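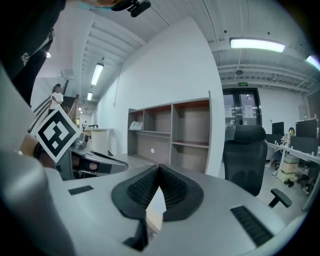
Workshop notes, January 2024
Last updated: January 2024, after second glue-up

Started on the drawer repairs for the Mesby sideboard. All four drawers are out and stacked on the rack by the window, numbered in pencil on the back from the top down. The carcass can stay where it is until the drawers are sorted.

Drawer 1. Bottom had shrunk and pulled out of the front groove. It was only pinned at the back, so I drew the pins, slid it forward and put two screws in slotted holes. No glue anywhere on the bottom. Runs fine.

Drawer 2. Left side worn down badly along the lower edge, worst in the back third. Planed it back to a straight line and let in a strip of Tasmanian oak from the offcuts bin. Grain direction is front to back, same as the side. Used hide glue from the Justach tin. It went on too cold the first time and gelled before I had the second clamp down, so I scraped it off, warmed the strip with the heat gun and did it again. Held this time. Leave it overnight before planing flush.

Drawer 3. Same wear, less of it. Milovan thinks we can get away with wax and leave the timber alone. I'd sooner do the strip while everything is set up, but he's right that the customer asked for as little new wood as possible. Left it for now. Measured the side at the front and back and wrote both figures inside the drawer.

Drawer 4. One dovetail broken on the right front, and someone has been at it before with what looks like car filler. It came away in lumps with a narrow chisel. Under it the pin is sound and the tail is missing its outer corner. Cut a patch, still to be fitted. The old scribe lines are visible once the filler is off, so the angle can be taken straight from those.

Handles are in the ice cream container on the shelf. One of the backing plates is stamped 1763 on the reverse. Nikola reckons it's a pattern number and I agree, the screws are machine made and nothing else on the piece is anywhere near that old. Please don't tell the customer it's a date.

Glue notes. The Justach granules want a longer soak than the label gives. Overnight in cold water worked better than the two hours we've been doing. Pot was set to the usual mark but the thermometer read low, and it's the second time this month. Either the thermometer is off or the pot is. Will try the one from the finishing room next to it.

Hide glue stock: 426 g left in the open tin, one full tin behind it. Nikola is putting in the Plorance order anyway, so add another tin, plus abrasive. We go through the 240 grit fastest and there's plenty of the coarse.

Finish. Tried three patches on the underside of drawer 1, where it won't show. Metho softened the finish straight away, so it's shellac, or shellac on top of something. White spirit only took off wax and dirt. There was a lot of dirt. The colour under it is a good bit redder than I expected and the top will need the same clean or it'll look like it came off another piece. Milovan to ring about that before anyone goes further. The quote for the clean was 200 dollars and it should probably have been more.

Runners inside the carcass: the Rimkutė book has a drawing of nearly the same arrangement, with the runner housed at the front and nailed at the back. Ours has been nailed at both ends, and the right-hand one under drawer 2 has split along the nail line. It could be glued in place with a syringe — I'd rather not pull it unless it moves again. Kickers are all sound.

Job number is 1451, not the one on the first tag. Have changed the tag on the carcass but not the ones on the drawers.

Still to do:
Plane the strip on drawer 2 flush, then wax.
Fit the dovetail patch on 4. Dry fit first, the front is slightly bowed.
Decide on drawer 3.
Syringe glue into the split runner and clamp with the long cauls.
Check the pot temperature against the other thermometer.
Sharpen the 6 mm chisel, the filler took the edge off it.

Customer doesn't need it back until March, so there's no call to rush the finish. If the humidity stays up like this I'd leave the shellac for a drier week — the last one bloomed and had to be cut back.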